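The white shelves, and whether I believe in them
February, early, the kettle not yet on 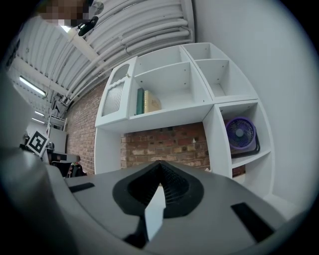

Does a shelf unit need a system before you put anything on it?
A rough one helps, mostly heavy things low and daily things at hand height, but you can sort the rest as you go and move it all in a month.

I wrote that at the top of the page because it's what I'd tell anyone else, and I want to see if I can follow it. So far there are two books in the cubby, the dark green one and the gold one, pushed up against the left side, and the purple fan down in the lower right. The upper right compartment is bare, both halves. I keep going in to look at it as though something will have occurred to it overnight.

The organising book from the library (due back, must check when) says to leave a new unit empty for 4 days and "listen to the room". I listened to the room. The room has a fridge on the other side of the wall and a possum somewhere above it. I learned nothing about shelving.

What I do believe is that the little cupboard is going to be a nuisance. It's the bit that sold me, with the scalloped top and the arched window in the door, and I knew when I was handing over the money that I was paying for a hat. The ribbed glass lower down is frosted, so whatever goes behind it becomes a smudge. The book would call that "softening visual noise". I would call it forgetting where the batteries are. Last place I lived I had a cupboard with a solid door and found three jars of the same cumin in it when I moved out.

Paid 138 for it, second-hand, from the clearance place on Hesgate Road. The tag had been 50 more than that the week before, so either I did well or the first price was a story. I suspect the second. The man said it would suit "any style of home", a thing people say about white furniture because you can't argue with it. Against the brick it looks all right. I'll give him that much. The brick has its own opinions, all those reds and browns and then the pale patches where somebody has been at it with lighter mortar, and I'd worried the white would look like a bathroom had wandered in. It's better than the dark bookcase was.

The holes bother me more than they should. There are small screw holes on the inside panels of the empty compartment, and I can't decide whether to fill them. A tub of Zullis filler is in the laundry, opened last winter, so probably a rock by now. If I fill them I have to paint them, and if I paint them I have to match the white, and there's no such thing as matching white. I've tried. I did a skirting board once with a tin marked the same as the old tin and it came up the colour of teeth. They might also be useful one day if I want the shelf at a different height. I'm leaving them.

Lunchtime. Brought in the box marked "misc living" and took out the following: a candle with no smell left, the Usuga bowl with the chip, an adaptor for a country I went to once, a lot of coasters. Put none of it on the shelves. Put the coasters back in the box. I'm starting to think the empty part is the best part and the rest of the house could learn from it, then I remember there's another box in the hall and I trip on it every night.

The book has a rule that you should own no more than 100 things in any one room. Does a pair of books count as two? Does the fan count as one, or do I add the base? I'd like to see the author's own lounge room on a wet afternoon. There's a chapter on colour as well, which says to pick out one accent and repeat it in threes. My accent is apparently a purple desk fan, and I'm not buying two more.

The fan could go up higher, I suppose. A neighbour's handout from the Esero homewares shop says to keep air moving at seated level, and the lower cubby is near enough to that from the armchair. It's staying where it is until March at least. Once the weather turns it can go in the wardrobe and the cubby can have the photo albums, which are too tall for anywhere else. I haven't measured them. I should measure them.

Evening. Looked again. Moved the gold book to the other side of the green one, didn't care for it, moved it back. The bowl might go in the top with the chip facing the wall. Ring the library about the due date.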